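Chapter 7
When the Work Moves: Automation and the People on the Shift

By the end of this chapter you should be able to:
describe how a job changes when part of it is passed to a machine
tell the difference between a task and a job
explain why output figures alone give a poor account of automation at a workplace
discuss who gains and who loses skill when a line is changed

7.1 A kitchen in Sarkville

Pullus is a catering company that supplies cold meals to schools, offices and two hospitals. Its main kitchen is on the edge of Sarkville, in a building that used to be a printing works. On a normal weekday it sends out 3000 trays. Until a few years ago every one of them was filled by hand.

The work was simple to describe and hard to keep up. Staff stood on both sides of a belt. Each person had one or two items to place: a piece of fruit, a bread roll, a pot of yoghurt. The room was kept cold for the sake of the food. People changed places every hour so that the same arm was not always doing the same reach, but by the end of a shift most of them had sore shoulders anyway. Turnover was high, and new starters often left within the first month.

Kimie Tsuji joined the company as a tray packer and became shift leader after four years. When she was interviewed for this book she was asked what skill the job had needed. "Speed, people think," she said. "But it was mostly noticing. You pick up an apple and your thumb goes into a soft place. You put it to one side and take another. You've done it before you know you've done it."

In October the company told staff that it planned to bring in robot arms for part of the tray line. The first trials began in January 2022, in a side room away from the belt. Nearly 200 people worked at the site at that time, and 11 of them were moved from packing to the trial for six months. They kept their pay grade. They were not told what would happen when the six months were over, and several of them said later that this had been the worst part of it.

7.2 Tasks and jobs

It is common to hear that a robot has "taken a job". In most workplaces this is not a very exact way to speak. A job is a bundle of tasks, and machines are normally brought in to do some of the tasks in the bundle and leave the rest.

Think about the packer's job before the change. It included picking up an item, checking it, placing it on the tray, wiping up spills, calling for more stock, showing a new starter what to do, and talking to the person opposite. Only the first and third of these were in the plan for the robot arms. The plan said nothing about the checking, which had never been written down as a task at all.

The trial started with very small pieces of work. An arm has to pick up objects of different shapes without crushing or dropping them, and it has to do so beside a second arm without the two getting in each other's way. Practice of this kind is done at a table, with a few objects and a few places to put them.
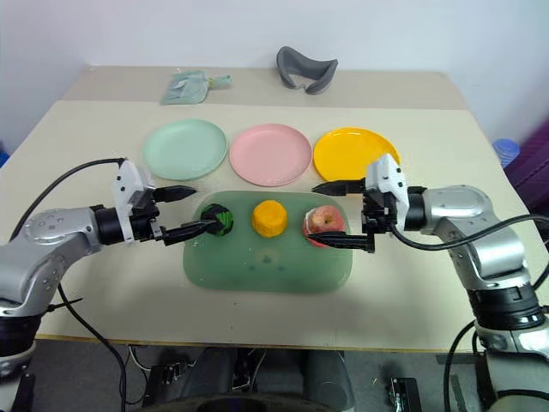

Figure 7.1 Two-armed handling work at a table. The objects are on the green tray; the three round plates behind it are empty.

A person could clear a tray like the one in Figure 7.1 in a few seconds and would give it no thought. For the arms, each item is a separate problem. The apple is rounded and offers few flat places to hold. A chunky object with soft edges has to be gripped in another way. The two grippers also share a small space, so somebody has to decide which arm goes first and which side it works from.

At Pullus, those decisions became part of the new work. Aurel Dinu, one of the packers moved to the trial, spent his first weeks setting out objects, starting a run, stopping it when an item slipped, and writing down what had gone wrong. He had never used the control software before. He had, however, handled fruit for nine years, and he found that the engineers from Boonchu, the firm that supplied the system, asked him more and more questions as the weeks went on. They wanted to know which items rolled, which bruised, and which stuck together in the cold.

This pattern is found in many workplaces. Knowledge that was of little value on paper becomes valuable when a machine has to be taught or corrected. Whether it is also paid for is a separate matter, and we come back to it in Section 7.5.

7.3 What changed on the shift

The arms went on to the belt in stages. After a year, the part of the line that had been staffed by hand on both sides was staffed on one. The managers' report listed fewer shoulder injuries and a steadier rate of output. It also listed more stoppages, most of them short.

The staff gave a longer list. Some were glad to be away from the repeated reaching. Some missed the talk across the belt, which had made the hours pass – the person opposite was now a machine. New starters learned more slowly, as there were fewer experienced hands to stand next to. Checking, which everyone had done without thinking, became a post of its own at the end of the line, and it was a tiring one. The checker had to look hard at every tray and hardly ever touched the food.

Tsuji's own job changed as well. She used to walk the belt and watch people. Now she spent much of the shift at a screen, and she had to decide whether to clear a fault herself or call a technician. "I'm responsible for something I can't fix," she said. "Before, if there was a problem, I could always step in and pack."

7.4 A second case, for comparison

The bakery firm Kakis brought in a similar system in the same period and handled the change in another way. Packers were asked to list their own tasks before any equipment was chosen. The list ran to 200 entries, many of them things no manager had known about. Two tasks that had been marked for automation were taken out of the plan, and one that had been left out was added: lifting full crates from the floor, which staff disliked more than anything else on the shift.

The full case is given in Section 7.6. While you read the sections that follow, keep both firms in mind and note where they made the same choice and where they parted.

Key terms in this chapter
task, job, turnover, deskilling, tacit knowledge, job rotation, redeployment

Before you read on
Choose a job you have done or have watched someone do. Write down every task in it, including the small ones. Mark those that a machine could do today. Then show your list to someone who has done the same job and ask what you have left out.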